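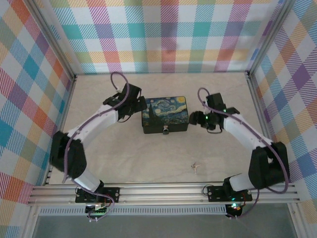
The Long Way Round to a Good Plaid

By Magnus Moffat
10/03/2024 | 6 min read
Print | E-mail this story

Ilona Szűcs keeps her grandmother's shawl folded in a drawer in Clernley, and if you visit on a slow afternoon (and she does like company) she will bring it out before the coffee is poured. It is green and rust with a thin line of yellow, and that yellow took her most of September to match. She dyed wool in the kitchen, in the yard, and once in a borrowed soup pot that her neighbor never asked to have back!

Plaid looks so simple from across a room. You lay out your stripes one way, you weave the same stripes across, and wherever two colors meet you get a third one in between, softer than either. Two yarns give you three shades, and from there it just keeps growing, which is how perfectly sensible people end up with a loom in the dining room.

Fanni Medve learned from her father, Győző, who wove blankets in Plallamov and thought pink was for cakes. She uses a great deal of pink. "He'd pick up a corner, put it down again, and go and feed the hens," she told me, laughing. He did ask for one, though, the winter before last, and it lies across the back of his chair to this day, pink side toward the wall.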